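25 April 2026
Posted by Gwawr Owen

Reopening this one, sorry Kedir! The Greenwood cell threw the same protective stop again, 13 times this morning, always when the two arms get near each other over the table. I reset it twice before I remembered our own rule - two resets, then you stop and write it up. So I'm writing it up.

First thing I checked was the speed cap. The sheet says 20 percent for any run with the cell door open, and the controller had kept it, so that part's fine. Next was the shared zone. Our practice is that only one arm gets the zone at a time, and the other has to hand it back before anything moves in.

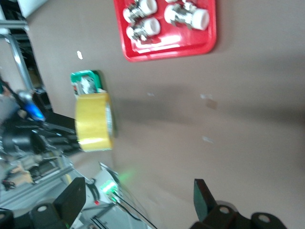 What I found is that the handback signal drops out after about 10 seconds, and the cell (quite rightly) assumes the worst and stops. Beat thinks it's the timeout Shona put in last September, and I'm inclined to agree with him. Please don't just make it longer, though! Any change to a safety setting needs a second name on the sheet, and I can't be both names.

I've left the cell locked out with my tag on it. Kedir, can you look at the signal mapping and ping me when you're free to sign?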